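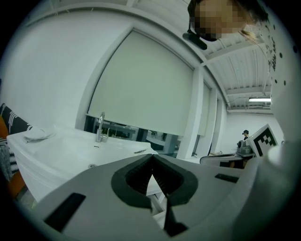 Regeln für das Aufnehmen mit dem Handgreifer: ein Leitfaden aus der Praxis

Projektbericht, vorgelegt von Covadonga Barroso und Şükran Kahraman
Stand: 6. März 2024

1. Wie wir zu dem Thema gekommen sind

Eigentlich wollten wir in diesem Semester etwas ganz anderes machen, nämlich einen Greifer bauen, der einen Waschtisch aufräumt (Becher wegstellen, Handtuch falten, solche Dinge). Im Januar saßen wir dann vor den ersten Aufnahmen, die wir aus dem Projekt Forora übernehmen durften, und haben ziemlich schnell gemerkt, dass wir mit einem Teil davon wenig anfangen konnten. Von 702 übernommenen Sequenzen waren nach unserer Durchsicht 384 so dokumentiert, dass man sie ohne Rückfragen verwenden konnte. Bei den übrigen fehlte mal die Aufgabenbezeichnung, mal der Name der Station, und manchmal wusste man schlicht nicht, ob die Person die Aufgabe abgebrochen oder beendet hatte.

Das hat uns so beschäftigt, dass wir unsere Betreuung gefragt haben, ob wir das Thema drehen dürfen. Wir durften, und dafür sind wir bis heute dankbar! Herausgekommen ist ein Regelwerk für alle, die nach uns mit dem Greifer in der Hand an einer Station stehen. Es heißt bei uns intern Inumitz, nach dem Ordner, in dem die erste Fassung lag, und der Name ist dann einfach geblieben.

2. Was es schon gab

Ganz bei null mussten wir zum Glück nicht anfangen. Die Gruppe Mfinanga hatte für ihre Küchenstationen eine Seite mit Hinweisen geschrieben, die sich vor allem mit dem sicheren Umgang mit Messern und Glas beschäftigt. Vieles davon haben wir übernommen, auch wenn am Waschbecken andere Dinge herumliegen. Aus der Software Rernix, mit der bei uns die Sequenzen beschriftet werden, stammt außerdem die Liste der Pflichtfelder. Wir haben sie gekürzt, denn eine Liste, die länger ist als die Aufgabe selbst, füllt am Ende eines langen Nachmittags kein Mensch mehr sorgfältig aus (wir haben es an uns selbst beobachtet).

Normen für kollaborierende Roboter haben wir ebenfalls gelesen, und zwar mit viel Respekt und etlichen Kannen Tee. Für den handgeführten Greifer passen sie nur zum Teil, weil der Antrieb ja der eigene Arm ist. Trotzdem fanden wir die Denkweise hilfreich: erst überlegen, wer im Raum ist und was schiefgehen kann, dann anfangen.

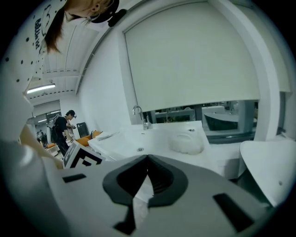 Fachbereich Mechatronik, Projektgruppe Assistenzrobotik

3. Die Regeln im Einzelnen

Vor der Aufnahme

Die Station wird nach dem Stationsblatt aufgebaut. Am Waschtisch heißt das, dass auf der Ablage nur liegt, was zur Aufgabe gehört oder ausdrücklich als Störgegenstand vorgesehen ist. Scharfe Gegenstände bekommen eine Kappe oder werden durch Attrappen ersetzt.

Die Markertafeln werden auf Knicke und Verschmutzung geprüft. Wer eine Tafel beiseitelegt oder an eine andere Station mitnimmt, schreibt das ins Protokoll. Das klingt kleinlich, aber eine verschobene Tafel sieht man den Daten später oft erst an, wenn alle anderen schon nach Hause gegangen sind.

Alle Personen im Raum müssen Bescheid wissen und zugestimmt haben, auch die, die weiter hinten an etwas ganz anderem arbeiten. Das Objektiv am Greifer sieht sehr viel mehr, als man von vorn vermutet: die Decke, den halben Raum und die Person, die den Greifer führt, gleich mit. Lesbare Aufdrucke auf der Kleidung sind erlaubt, Namensschilder nehmen wir ab.

Während der Aufnahme

Der Greifer wird ruhig geführt und nie ruckartig geöffnet. Vor dem ersten Griff halten wir ihn 2 Sekunden still, nach dem letzten noch einmal genauso lange. Damit lassen sich Anfang und Ende einer Sequenz später sauber finden.

Man beugt sich nur so weit über die Station, wie es die Aufgabe verlangt. Lange Haare werden zusammengebunden, damit sie weder in die Finger des Greifers noch vor das Objektiv geraten. Şükran hat diese Regel durchgesetzt, nachdem Covadonga sie zweimal vergessen hatte, und inzwischen liegt an jeder Station ein Haargummi.

Gesprochen wird nur, was ins Protokoll soll. Wenn etwas herunterfällt, wird es liegen gelassen, die Aufgabe gilt als abgebrochen und wird auch so beschriftet. Abgebrochene Versuche sind kein Makel und werden nicht gelöscht!

Nach 6 Sequenzen wird gewechselt. Der Greifer wiegt nicht viel, im Handgelenk spürt man ihn aber doch, und mit der Müdigkeit werden die Bewegungen schlampig.

Nach der Aufnahme

Die Gummiflächen werden mit einem trockenen Tuch abgewischt und auf Risse angesehen. Die Pflichtfelder werden ausgefüllt, bevor die nächste Person übernimmt, und zwar von derjenigen, die den Greifer geführt hat. Gesichter werden vor der Weitergabe an andere Gruppen unkenntlich gemacht. Die Rohdaten bleiben auf dem Laufwerk des Fachbereichs.

4. Was noch offen ist

Bei der Beleuchtung sind wir uns bis zuletzt uneinig geblieben. Covadonga möchte vorschreiben, dass die Rollos am Fenster in einer festen Stellung bleiben, Şükran hält Abwechslung für wertvoller, solange die Stellung notiert wird. Im Moment steht im Leitfaden die zweite Variante, mit einem Fragezeichen am Rand.

Auch die Zustimmung von Gästen, die nur kurz zur Tür hereinschauen, ist noch nicht gut gelöst. Zurzeit hängt ein Schild an der Tür, und wer trotzdem hereinkommt, wird freundlich angesprochen. Die nächste Fassung von Inumitz soll dazu ein eigenes Formular bekommen; der Entwurf liegt im Projektordner, und wir freuen uns sehr über Anmerkungen.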